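Diary > Evenings > Parliament nights

January, just before midnight

What a night! I have been glued to the Putis border talks for the best part of a week, and this evening they finally gave us something to talk about. I made a pot of tea at seven and I don't think I left the kitchen for more than five minutes after that.

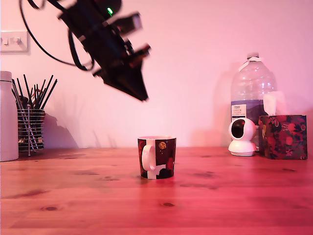
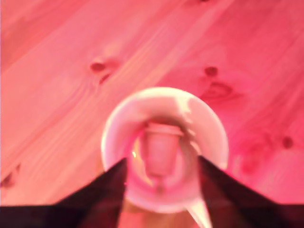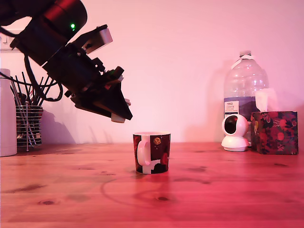 So, the vote. The Fletetero assembly sat until past ten and passed the ceasefire terms with 352 in favor and 119 against, which is a far bigger margin than I dared hope for. I had it down as a squeaker! Whitcombe (the newspaper column, I mean, which I read every night even when it makes me shout) was predicting a collapse as late as supper time.

What thrills me is the prisoner clause. The first 37 go home before anybody moves a single truck, and the foreign minister read that part out twice, slowly, so the delegates across the hall could write it down. I wrote it down too. I have it on the back of the gas bill.

There's still the matter of the river crossing at Vutbridge. The old terms allowed 2000 soldiers on the east bank and the new ones don't give a number at all — they say "a reduced presence," and I can see that phrase causing trouble by spring. Glenys Gilchrist phoned at nine to say it was deliberate, to let both sides go home happy. We argued for half an hour and I loved every minute of it.

Tomorrow the upper house gets its turn. I want to reread the armistice chapter in my green history book before then, the one with the fold-out map, and find out how they handled the bridge last time. Must also buy milk.

Comments

marshlight: I stayed up for it too! Did you hear the cheer when the count was read?

Tobin R.: Glenys is right about the wording. It's vague on purpose.

oldferry: Please post what the green book says about the bridge. My copy has lost its map.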